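Zemesdale FC is looking for matchday stewards and a part-time kit assistant for the coming season, starting in June.

Stewards work home league games only. You will check tickets, direct people to their stands and help clear the ground after the final whistle. Crowds were nearly 2,000 for the derby with Gresard last season - most games are quieter. Shifts last 6 hours, with a meal included. No experience needed, but you must be 18 or older.

The kit assistant helps Teodora Leka get shirts, boots and training gear ready for the first team and the reserves. Mornings from 9, plus away travel when the squad needs it.

To apply, write to Senad Softić at the club office, Desmet Road 63, with a short note on your work history and which job you want. Tell us about any dates you can't do.

14 shares
3 comments
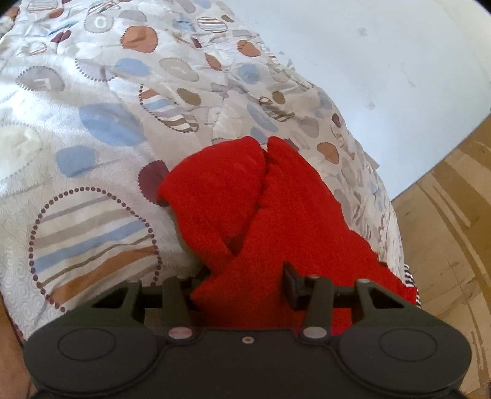 Black gripper, red material behind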